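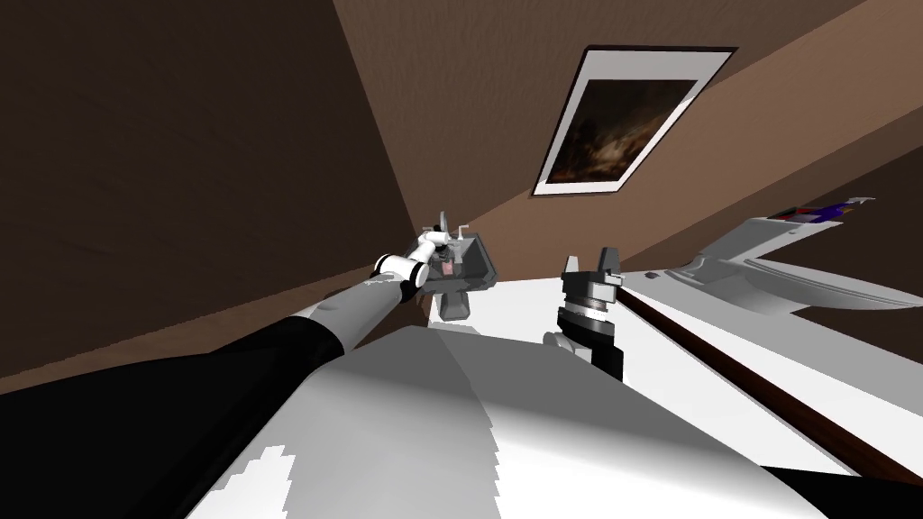

Facundo Cabral reckons you can tell how long a household has been renting by counting the tubes of sealant under the sink. He has moved eleven times since he left his parents' place, and he says the tap has dripped in all but two of them.

Dripping taps are the most common minor repair in Australian rentals and one of the slowest to be dealt with. They sit below the hot water system and the oven on every property manager's list, and tenants learn to live with the noise. Owner-occupiers are not much better. A washer costs less than a cup of coffee, but the job means finding the stopcock, and plenty of people have never had reason to look for theirs.

In Clovstead, where the mains pressure was raised in September, the hardware shop on Van Beek Street sold out of half-inch washers in 4 days. The old brick units near the station were hit hardest. Most still have their original spindle taps, and the seats have worn to the point where a new washer holds for a few weeks and then lets go again.

Reseating is the proper fix. A reseating tool grinds the brass flat, and the shop hires one out for the afternoon if you leave a deposit. It takes ten minutes per tap once the water is off. The harder part is getting the headgear out of a tap that hasn't been opened since the seventies, and a fair number of tenants give up at that point and ring the agent after all.

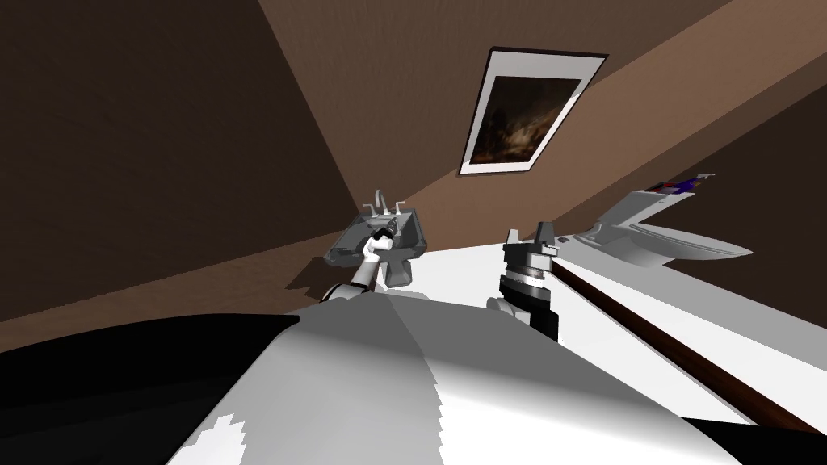 4 min read

What a drip costs depends on how you measure it. One resident of the Korano flats put an ice cream bucket under her laundry tap and wrote down the level each morning for a month. Her average came to 53 litres a day. On her quarterly bill that was noticeable, though smaller than she had expected, and most of the increase turned out to be a cistern that was running as well.

Cisterns are the quiet version of the same problem. A little food colouring in the tank will show up in the bowl within a quarter of an hour if the outlet valve is leaking. The replacement part is sold everywhere and fits nearly everything made in the past thirty years. Older suites are another matter, and for those people drive out to the salvage yard at Skiklow.

The yard keeps its plumbing stock in a long shed behind the doors and windows. Basins are stacked by colour, with the pinks and the avocado greens at the back, and taps are sold by the bucket or singly from a bench near the office. Nothing there costs more than $100 except the baths. Cisterns come without lids more often than with them, and the lids are kept in their own row, so bring measurements.

Tenants should put any request for repairs in writing before buying parts. The rules on who pays vary by state, and an agent may want a licensed plumber to do the work even when the job is a single washer. Keep the old parts in a bag until the matter is settled.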